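3.2 작업 공간 규칙과 표식 부착 기준

양팔 로봇의 정리 작업에서는 물체의 목표 위치가 평가자마다 다르게 해석되는 문제가 있다. Millitz 절차서는 이를 줄이기 위해 수납함의 칸마다 품목명을 적은 표식을 붙이고, 시험 중에는 표식의 위치를 바꾸지 않도록 정한다. 바닥면에는 무광 검은색 천을 깐다. 한 팔이 물체를 쥐고 있는 동안 다른 팔의 그리퍼는 수납함에 닿지 않은 상태로 대기해야 한다.
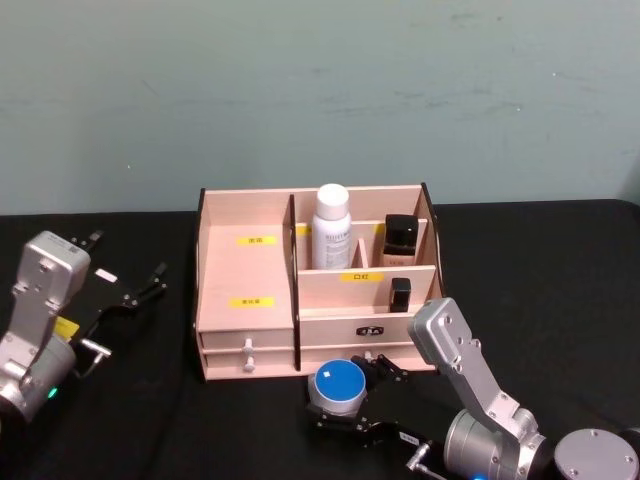
그림 4. 화장품 수납함 정리 작업. 오른팔이 파란 뚜껑의 원통형 용기를 쥐고 있으며, 왼팔 그리퍼는 열려 있다. 앞쪽 칸의 노란 표식에는 "口红"(립스틱)이라고 적혀 있다.

3.3 시행 기록과 제외 기준

조건별로 100회를 시행하였다. 작업자가 도중에 수납함을 손으로 옮겼거나 표식이 떨어진 시행은 실패로 세지 않고 제외하였으며, 제외 사유는 기록지에 남겼다. Araya 조건에서는 91회가 분석에 포함되었다. 물체를 놓친 경우에는 재시도를 허용하지 않았다. 판정은 두 명이 따로 하였고, 의견이 갈린 시행은 Bickerstaff가 영상을 다시 보고 확정하였다.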